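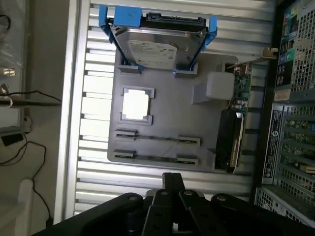
Proyectos > Deporte > Prakalari > README

Inicio Archivos Incidencias Versiones Wiki

# Prakalari: jugadas de cobertura en flag football

Prakalari es un conjunto de datos con jugadas de pase anotadas a mano, pensado para estudiar cómo se reparten los defensores en el flag football de cinco contra cinco. Contiene 2000 jugadas de la liga de Magbanua y de los torneos de pretemporada que se juegan en Balavwood. Cada fila es una jugada.

Última revisión de este archivo: 23/01/2019

## Qué hay en el repositorio

- `jugadas.csv`: la tabla principal.
- `partidos.csv`: un registro por partido, con campo, categoría y estado del terreno.
- `rutas.csv`: las rutas de los receptores, una por línea, enlazadas con la jugada.
- `guia_anotacion.md`: los criterios que siguieron los anotadores.
- `foser/`: los scripts de lectura y comprobación.

Los archivos están en UTF-8, separados por punto y coma, con coma decimal. Si se abren con una hoja de cálculo configurada en inglés, las yardas salen como texto y hay que cambiar el separador en la importación.

## Origen

Las jugadas se anotaron a partir de las grabaciones que los propios equipos hacen desde la banda o desde la grada. La liga las reúne para la formación de árbitros y nos permitió trabajar con ellas. El vídeo no se distribuye. En el repositorio solo está la anotación, sin nombres, dorsales ni edades exactas.

Hay 130 partidos. No todos aportan lo mismo: de algunos se pudo anotar casi entero el segundo tiempo y muy poco del primero, porque la cámara seguía al balón y dejaba fuera a los profundos. Una jugada solo entra en la tabla si se ve a los cinco defensores en el momento del snap.

## Campos de `jugadas.csv`

| Campo | Tipo | Descripción |
|---|---|---|
| id_jugada | texto | Identificador único |
| id_partido | texto | Enlace con `partidos.csv` |
| intento | entero | Número de down |
| zona | texto | Mitad propia, mitad contraria o zona sin carrera |
| formacion_of | texto | Formación ofensiva en el snap |
| cobertura | texto | Etiqueta de cobertura (ver más abajo) |
| profundos | entero | Defensores en el último nivel |
| blitz | sí/no | Algún defensor sale desde la línea de carga |
| resultado | texto | Completo, incompleto, intercepción, captura |
| yardas | decimal | Ganancia desde la línea de golpeo |
| dudosa | sí/no | Los anotadores no coincidieron al principio |

El campo `yardas` va vacío en las jugadas con castigo aceptado. No se ha puesto cero porque al calcular medias daba resultados raros en las categorías pequeñas, donde hay muchos castigos por salida en falso.

## Etiquetas de cobertura

**individual**: cada defensor sigue a un receptor y no queda nadie libre atrás.

**individual_libre**: marca al hombre con un profundo en el centro. Es la más habitual en categorías adultas.

**zona_uno**: un profundo y el resto repartido en zonas cortas.

**zona_dos**: dos profundos que se dividen el campo por mitades. Los demás cubren las zonas cortas, salvo el que carga, si lo hay.

**zona_tres**: tres profundos. Aparece sobre todo en cuarto down y al final de las mitades.

**mixta**: un lado juega en zona y el otro al hombre. Se usa solo si el reparto es claro en el vídeo.

**otra**: lo que no encaja en lo anterior. Hay que tratarla como un cajón de sastre y no como un tipo de cobertura.

La etiqueta describe lo que hace la defensa después del snap. Muchos equipos enseñan dos profundos y luego rotan a uno — eso se anota como `zona_uno` o `individual_libre`, según lo que haga el resto, y en `profundos` se pone el número final. La posición inicial no se recoge en esta versión.

## Cómo se anotó

Cada jugada la vieron 2 personas por separado, con experiencia como jugadoras o entrenadoras. Podían parar y repetir el vídeo sin límite. Cuando la etiqueta de cobertura no coincidía, volvían a verla juntas. Si llegaban a un acuerdo, la jugada se quedaba con `dudosa = sí`. Si no, se eliminaba.

Las discrepancias más frecuentes fueron entre `individual_libre` y `zona_uno`. Con rutas cortas los dos esquemas se parecen mucho, y a veces el balón sale antes de que el defensor tenga que decidir. Para entrenar un clasificador conviene probar con y sin las filas dudosas.

Las yardas se estimaron con los conos y las líneas del campo. En los campos de Balavwood las líneas de fútbol se superponen con las de flag y la lectura es menos fina, por lo que `partidos.csv` incluye la columna `lineas_superpuestas`.

## Uso de los scripts

Foser es el nombre del paquete de lectura. Necesita Python 3 y pandas.

```
pip install -r requirements.txt
python -m foser.comprobar datos/
python -m foser.resumen datos/jugadas.csv --por cobertura
```

El primer comando de `foser` revisa identificadores repetidos, jugadas sin partido y valores fuera de lista. El segundo imprime una tabla con intentos, pases completos y yardas por tipo de cobertura. Con `--sin-dudosas` se dejan fuera las filas marcadas.

No hay partición de entrenamiento y prueba. Si se hace una, debe separarse por partido. Un mismo equipo repite las mismas cuatro o cinco llamadas toda la tarde, y al mezclar jugadas de un partido en los dos lados los resultados salen mejor de lo que son.

## Limitaciones

- Solo hay jugadas de pase. Las carreras y los pases laterales por detrás de la línea no están.
- Las categorías infantiles tienen pocas jugadas y casi todas son `individual`.
- Los equipos con mejor grabación están sobrerrepresentados. Suelen ser los que tienen grada.
- El viento y la lluvia se anotaron de forma general por partido. No sirven para analizar jugadas concretas.
- Las reglas de la liga sobre la distancia de carga no son iguales en todas las federaciones. La columna `blitz` puede no ser comparable con otros datos.

No recomendamos usar estos datos para valorar a jugadores ni para comparar equipos entre sí. Tampoco sirven para el fútbol americano de once, donde hay línea ofensiva y los tiempos de pase son otros.

## Errores conocidos

En 23 jugadas la formación ofensiva figura como `desconocida`, porque el plano se abre justo después del snap. La cobertura de esas filas sí se pudo comprobar.

En `rutas.csv` las rutas de opción se anotaron según lo que corrió el receptor. No hay forma de saber cuál era la otra opción.

La columna `zona` tenía mal escrita la etiqueta de zona sin carrera en la primera versión. Está corregido, pero quien tenga scripts antiguos debe cambiar `sin_carera` por `sin_carrera`.

## Próxima versión

Está prevista para febrero, con la posición inicial de los profundos y una columna para el movimiento previo al snap. Los identificadores actuales se mantendrán.

## Licencia y contacto

Los datos se publican con licencia CC BY 4.0 y el código con licencia MIT. Para citar el conjunto basta con el nombre, Prakalari, y la versión usada.

Los errores se comunican en la pestaña de incidencias, indicando el `id_jugada`. Las peticiones de vídeo no se pueden atender.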